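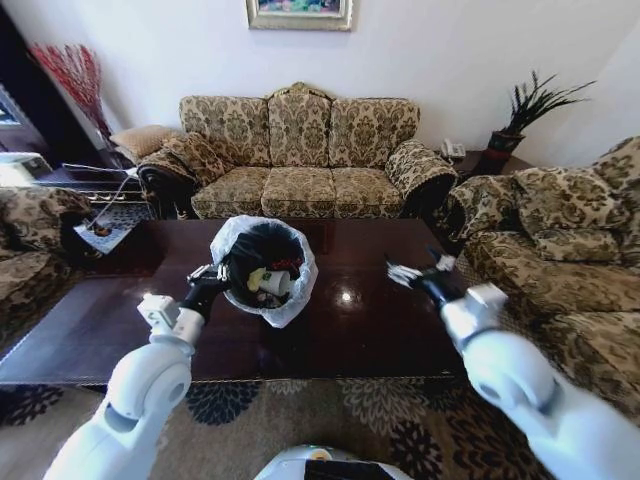
A lined wastebasket on the coffee table.

How to Request a Jail Incident Report in Nevwood

Posted January 16, 2021

Incident reports from the Nevwood jail are public records once the case is closed. Anyone can ask for one, and you do not have to live in the county or give a reason.

Before you start, find the booking number or the date of the incident. The clerk can search by last name, but it takes longer and common names often come back with the wrong file.

1. Get Form 3448 from the records window on Samarakoon Street or from the sheriff's website. Older versions of the form are no longer accepted. The current one says June at the bottom of the page. 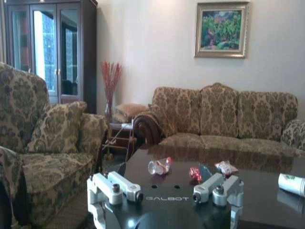 2. Fill in the top half only. Under "Records requested," be specific – "incident report and any supplements" works better than "everything on file."

3. Sign it and attach a copy of a photo ID. Mailed requests without an ID are sent back.

4. Turn it in at the window, or mail it to the Skerero Annex, Room 57. Do not mail it to the jail itself.

The office has seven business days to answer. That answer may be the report, a denial, or a letter saying more time is needed.

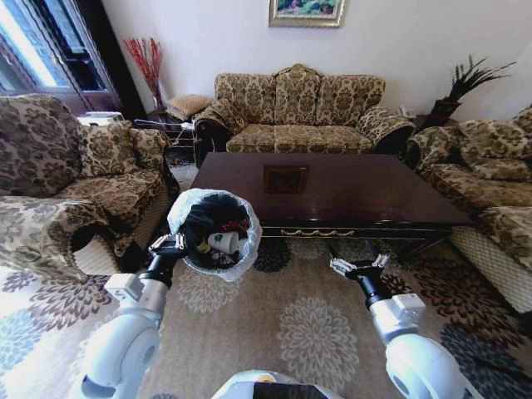

Paper copies cost $5 per report, payable by check or money order. Email copies are free, but the file link expires, so save it when it comes in.

Expect some parts to be blacked out. Medical details and the names of witnesses are usually removed. If the whole report is denied, the letter must list the legal reason, and you can appeal in writing to the county attorney in the Plikelari Building. Include a copy of the denial letter and your original form.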